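Hirnex releases Prodari 2, a grasp planning tool for objects with irregular shape

New version plans in simulation first and gives a written reason for each rejected grasp

June 25, 2025 – Hirnex today announced the general release of Prodari 2, the second version of its grasp planning software for two-finger grippers. The software is intended for laboratories and small integrators who must handle objects that have no flat sides, no repeated form and no convenient place to hold.

Most planning tools work well with boxes, bottles and machined parts. They have more difficulty with objects that are curved, open in the middle or thin in one place and thick in another. With such shapes, a planner can find two contact points which look correct in geometry, but the fingers cannot reach them without touching another part of the object. Users of the first version of Prodari reported this problem to us many times, and it was the main subject of our work on the new one.

Prodari 2 separates the task into two stages. In the first stage, the planner reads the mesh of the object and proposes pairs of contacts. In the second stage, it moves a full model of the gripper to each proposed pair, including the finger bodies, the brackets and the wrist, and checks the whole path for collision. A grasp is accepted only if both stages agree.

The company tested the planner on a library of 3035 meshes. The library contains household goods, tools, packaging and anatomical models. The anatomical models were added at the request of teaching laboratories, and they have become one of the most useful groups for development, as a single model can have deep hollows, rounded ends and many small surfaces close to each other.

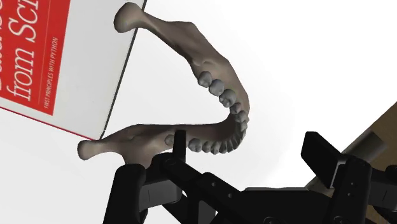 By the Prodari Product Editor, Hirnex

The rendered mandible is a good case to explain the method. The jaw is an open curve, and the gap between the gripper fingers is wide, so many different approaches seem possible at first. The rounded condyles offer little surface for a stable contact. The rows of teeth offer a lot of surface, but it changes direction from one crown to the next. The planner must also consider the neighboring objects, such as the book which lies at the upper end of the jaw and limits the free space there.

For every candidate that it refuses, Prodari 2 writes a short record in plain text. The record names the stage where the candidate failed, the part of the gripper model involved and the smallest distance that was found. In the first version, the user received only a score. A score is easy to sort, but it does not help an engineer decide whether to change the finger, the approach angle or the position of the object.

The release also includes Hellen, a scene editor which was previously available only inside the company. With Hellen, a user can place meshes on a surface, change the lighting and produce rendered views for the testing of perception software. Scenes are saved as readable text files and can be kept under version control together with the rest of a project. Hellen is installed with Prodari 2 and does not need a separate license.

A third component, the Figueroa bridge, sends accepted plans to the robot controller. It can run in two modes. In the preview mode, the plan is shown step by step and the operator confirms each motion. In the continuous mode, the plan is executed without stops – this mode is switched off by default and must be enabled in the configuration file. The bridge comes with 33 ready gripper profiles, and users can write their own profile from a template.

Prodari 2 is available from today for all customers with a valid support contract. Projects from the first version can be opened directly, but saved scores are not transferred and have to be calculated again. Support for the first version will continue until the end of November.

Planning with deformable objects is not part of this release. Hirnex is working on it and will publish the first results when the tests are complete.

About Hirnex

Hirnex develops planning and simulation software for robotic manipulation. Its customers are research laboratories, technical schools and system integrators. Evaluation copies of Prodari 2 and the full release notes can be requested through the contact form on the Hirnex website.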